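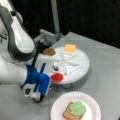
Page last changed: 19/07/2020

Student project "Sandwich Table", second report to the Fleury fund

This report covers the work of our robotics club at the Bruramen technical school since the first report. The students are in two groups, one for the arm and one for the program. Both groups have worked on the same task: the arm must take food from a turntable and build a sandwich on a plate.

What is done

The turntable has now its final form. It is white and round, with eight raised spokes, so each kind of food has its own place between two spokes. In the first version the surface was flat and the slices moved when the table stopped. The students proposed the spokes themselves and we are glad that we listened to them.

The arm with the blue gripper is working from the left side of the turntable, and the plate with the bread stands in front. The green spread is put on the bread by hand before the start. We had planned that the arm would do also this, but it needs another tool and we have decided to leave it for next year.

The program group has finished the part which turns the table to the right place. It is written in Drellix, and the students have made 200 trial runs with it. In 71 of them the slice came to the plate without help. This is less than we promised. Most of the failures come from the closing of the gripper: the fingers are short, and a thin cheese slice is difficult to lift from a flat surface. Round red slices are easier for us, but they sometimes slip on the way.

What is late

The longer fingers are not ready. We ordered material from Stusov in spring and it came with a delay, therefore the first pair will be tested only after the holidays. The written guide for new members is also not finished. It has now four chapters from seven.

Money

From the grant of 2000 euros we have spent the largest part on the gripper and on the material for the turntable. Food for the trials is paid by the school. We do not ask for more money in this period, but we ask for permission to move the sum for travel to spare parts, as the competition we wanted to visit does not take place this year.

Next steps

In October we want to repeat the trials with the new fingers and the same food, so that the results can be compared. After this the students will show the whole task to the parents and to the lower classes. The next report will be sent when the trials are complete.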